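Why Does Cloth Wrinkle?

Pull a shirt out of the bottom of a drawer and it will probably have creases in it. Pull out a rubber ball and it will look the same as when you put it in. Both were squashed, so why does only one of them stay that way? To find out, you have to look at what cloth is made of.

Threads, fibers and something smaller

Cloth is made of threads. If you have a magnifying glass, look at a handkerchief or a bed sheet. You will see threads going up and down and other threads going side to side, over and under each other. This is called weaving. Now look at a T-shirt. Its threads are bent into tiny loops, and each loop hooks through the next one. This is called knitting. Most T-shirts are knitted, even though the loops are too small to see easily.

Each thread is a bundle of thinner strands called fibers, twisted together. You can untwist a bit of sewing thread with your fingers to see them. A cotton fiber is thinner than a hair on your head.

Fibers are made of things too small to see even with a school microscope. They are called molecules. The molecules in cotton are very long and thin, and they lie next to each other like uncooked spaghetti in a box. A long chain molecule like this has a special name: a polymer. (Say it POL-ih-mer.)

How a crease gets stuck

The long molecules in cotton hold on to their neighbors with weak links called hydrogen bonds. One hydrogen bond is not strong. A great many of them together are strong enough to hold a fiber in shape.

When you fold or squash cotton, the fibers bend. Some of the weak links break. The molecules slide a little, and then new links form in the new place. Now the fiber is being held in its bent shape. When lots of fibers are bent along the same line, you see a crease.

Water makes this happen faster. Water molecules are small and can slip in between the long chains. When they get there, the chains let go of each other and hold on to the water. The fiber becomes soft and easy to bend. As the water dries up, the chains join together again in whatever shape they happen to be in. If a wet shirt dries in a ball, it dries with the shape of a ball in it.

You can see something like this after a night's sleep. A body is warm, and skin gives off a little water all the time. Warmth, dampness and weight are all it takes to press wrinkles into a sheet.

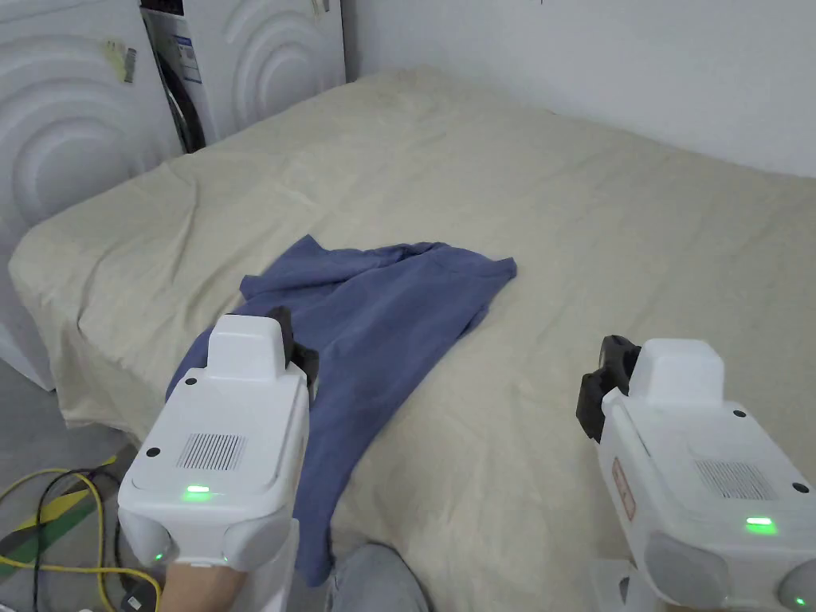
Wrinkles in a cream-colored sheet, with a crumpled blue-gray garment lying on it.

Not all cloth is the same

Some kinds of cloth wrinkle much more than others.

Linen is made from the stems of a plant called flax. Its fibers are stiff. When they bend, they do not spring back well, so linen wrinkles very easily.

Cotton comes from the fluffy part around the seeds of the cotton plant. It wrinkles easily too, but usually less than linen.

Wool comes from sheep. Wool fibers are curly, like little springs. If you squeeze a wool sweater and let go, most of the wrinkles will fall out by themselves.

Polyester is made in factories, mostly from oil. Water does not get into its fibers easily, so its molecules stay where they are. Polyester clothes can come out of a suitcase looking nearly smooth.

Many shirts are made of cotton and polyester mixed together. Look at the label sewn inside your shirt. It will tell you which fibers were used and how much of each.

How does an iron work?

An iron uses three things: heat, water and weight. The heat makes the molecules in the cloth move around more, and some of the links between them break. The steam puts water between the chains and breaks more links. The weight of the iron pushes the fibers flat. Then the cloth cools and dries, and the links form again while the fibers are straight.

This is why it is a bad idea to put on a shirt the moment it has been ironed. It is still warm and a little damp, so it will pick up new creases quickly. Let it hang for a few minutes first.

Polyester needs a cooler iron than cotton does. If the iron is too hot, polyester can melt.

Try it yourself

You will need two squares of old cotton cloth, two rubber bands, a cup of water and a grown-up who says it is all right to use the cloth.

1. Leave the first square dry. Dip the second square in the water and squeeze it out.
2. Scrunch each square into a tight ball and put a rubber band around it.
3. Leave both balls in a warm, dry place until the wet one has dried. This may take a day or two.
4. Take off the rubber bands and open the squares out on a table.

Which square has deeper creases? Hang them both up and look again the next day. Annapurna Arumugam's class tried this in November with squares cut from an old pillowcase. The creases in the wet square were still sharp after a whole night of hanging.

If you have a scrap of wool or polyester, try the same thing with that and compare it with the cotton.

Words to know

Fiber: a very thin strand. Threads are made of fibers.
Hydrogen bond: a weak link between molecules.
Molecule: a tiny piece of a material, made of atoms joined together.
Polymer: a very long molecule made of small parts joined in a chain.

Written by Meenakshi Nadar. Checked by Rhun Powell.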